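Two-arm screwdriving cell: driver bit drifts off after 230 cycles
Asked April 1, 2022

Right arm carries the driver, left arm steadies the part. Cell is modeled in simulation first, same layout as the real one.

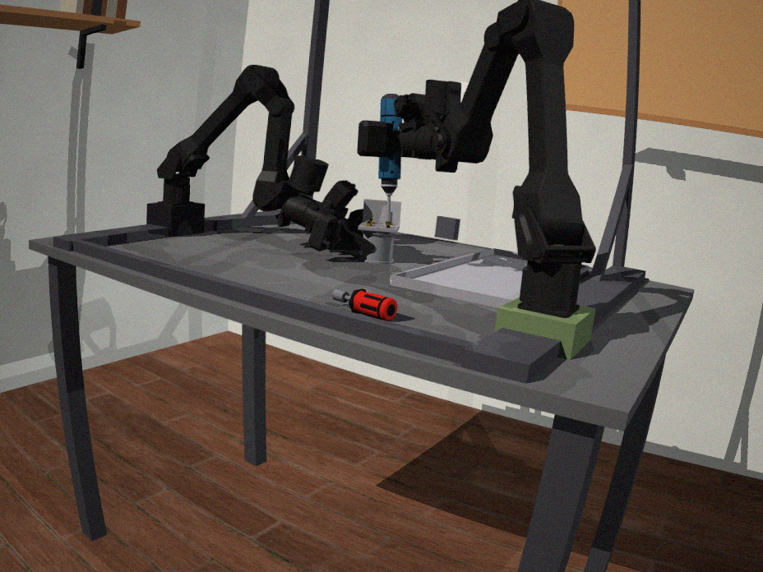
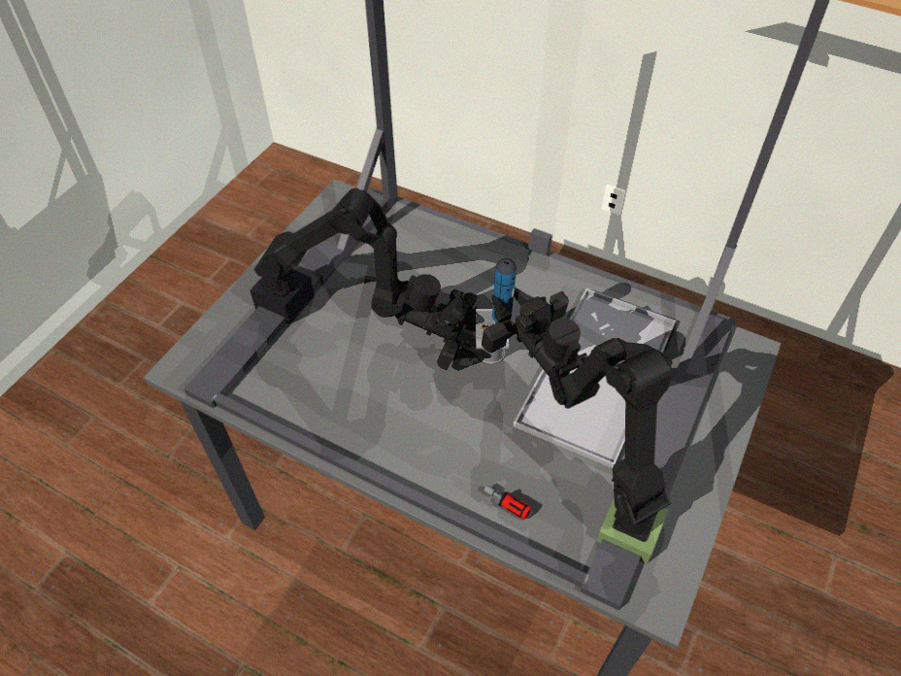
Since February the bit lands 2 mm off after 230 cycles. Re-homing fixes it. Where do I look?

Answer 1
Check the pedestal bolts on the right arm -- ours backed out.

Answer 2
Log joint offsets at home every 600 cycles. If only the wrist moves, retighten the flange, then redo the tool center point.

Answer 3
Buy a Pluson.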